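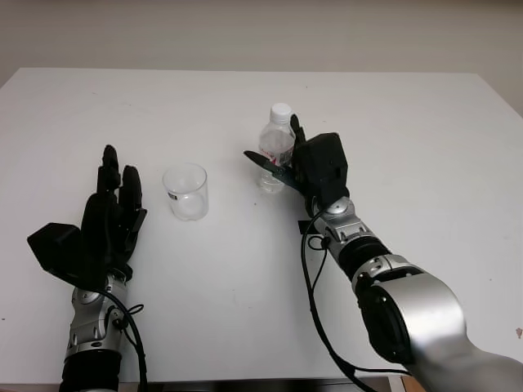
Head camera view during a bottle-and-cup episode. Right hand on the bottle, left hand open.

Mernum Bimanual Pouring Set
Data card and README, release 4

Summary

Mernum is a set of two-arm teleoperated episodes collected to study one narrow question: does a policy trained by imitation pour better when it is told which hand is supporting and which hand is acting? The work was done in the Nalasthorpe lab by Surachet Chuensuk (data collection, hardware) and Aksel Steinarsdóttir (training, evaluation). This file covers what is in the release, how the labels were made, what we found, and what we would not use the data for.

What is in the release

There are 300 episodes. Each one holds:

video from the head camera
joint positions for both arms and both hands
commanded joint targets
a role label for each hand at every time step
a short text instruction
an outcome code

Wrist cameras were not recorded. Force readings are not included either. The fingertip sensors drifted too much over a session for us to trust them, and we dropped them after release 2.

Episodes are stored one per folder. The joint file and the video share a clock, and both start when the operator presses the pedal. Release 1 used separate clocks, so do not mix it with later releases.

Task

The operator picks up a small bottle with one hand, steadies a clear plastic cup with the other, pours, and sets the bottle back down upright. Some episodes swap the hands. Others leave out the pour and stop once both objects are held. We kept those short ones because the hardest part for the policy is getting both grasps in place without knocking the cup.

Start positions were drawn from a grid on the tabletop. The operator set out the objects by hand, so expect them to be off the grid point by a finger's width or so. The exact offsets were not measured.

Role labels

Every time step has one of four labels per hand: idle, reach, support, act. Surachet labeled all episodes from video, and Aksel relabeled a subset of 20 without seeing the first pass. Most of the disagreement was over where reach ends. Our final rule is that reach ends at the first contact that is not broken again within the same attempt. If the fingers touch the bottle, back off and touch it again, that is all still reach.

Labels in releases 1 to 3 followed a looser rule. They have been redone here.

Method

The baseline policy takes the head camera image, joint positions and the text instruction, and predicts a short chunk of joint targets. The role-aware policy has the same network and the same inputs, plus an extra output that predicts the role of each hand. That prediction is fed back in at the next step. Nothing else changes. Both were trained with the same schedule on the same episodes.

We also ran a version we call Drillon, in which the roles are fixed by the instruction at the start and never updated. It was meant as a quick check and ended up being useful, see below.

Results

The role-aware policy spilled less than the baseline and knocked over fewer cups. The gain came almost entirely from the time before the pour. With role prediction on, the support hand tends to settle before the other hand starts to tilt the bottle. The baseline often starts both motions together.

Drillon did nearly as well as the role-aware policy when the first grasp worked. When the first grasp failed, it did worse than the baseline. The support hand stayed where it was and the acting hand carried on as if it were holding something.

Neither policy handled an almost empty bottle well. Clear liquid in a clear bottle is hard to see from the head camera, and the fingers cover part of the bottle once it is grasped. We think a wrist view would help but have not tested it.

We ran each policy for 15 trials per start region. That is enough to see the large differences and not enough to rank the two closer policies in any one region. Please do not quote the per-region results as if they were settled.

Known problems

The table and wall are both pale and nearly plain. Policies trained only on this set do poorly over a patterned surface. Adding random background crops during training helped a little.

The cup has low contrast against the tabletop. Labelers had to step through the video slowly to find first contact on the cup side. Treat cup contact times as good to about 4 video frames.

Cables along the forearms move with the arms and sometimes swing into view. One early model seemed to use the cable position as a cue for wrist angle. We now mask part of the lower image during training. The masks are in the Kaewsai folder, along with the script that makes them. Turn them off if your arms are cabled differently.

All episodes were collected by one operator, who is right-handed. Hand-swapped episodes are slower and have more failed grasps. We did not balance for this.

Outcome codes

0 - stopped early by operator
1 - both objects held, no pour planned
2 - poured, no spill seen
3 - poured, some spill
4 - cup or bottle tipped over

Code 0 covers everything from a dropped network link to the operator needing a break. The notes file gives the reason where we wrote one down.

Suggested use

Good for: two-hand coordination, role or phase labeling, grasp recovery.
Poor for: liquid level estimation, force control, general tabletop scenes.

Hold out by start region, and do not split at random. Neighboring grid points look almost the same from the head camera, and a random split will give you test scores that are too high. We made that mistake in release 1.

Changes in this release

Role labels redone under the new contact rule
Masks moved to their own folder
Outcome code 1 added - these used to be filed under 0
April sessions re-exported to fix a swapped left/right joint order

Questions about the labels or hardware go to Surachet. Questions about training and evaluation go to Aksel. If you find an episode with a wrong outcome code, send the folder name and the time in the video where it goes wrong.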